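Reading time: 2 minutes

Why does wood creak?

Wood is made of tiny tubes called fibres. In damp air the fibres take in water and swell. In dry air they shrink.

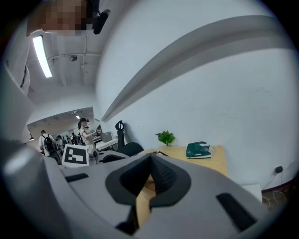

A floorboard that has shrunk sits less tightly on its nails. When a foot presses it, the board slides a very small distance – then stops, then slides again. Each slide shakes the air, and the shaking reaches the ear as a creak. 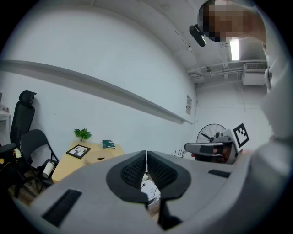

A person leaning in, with a white object and its dark cable on the floor.

Houses often creak at night. The air cools, and the boards and pipes shrink at different speeds.

We use cookies to improve this site. Accept | Settings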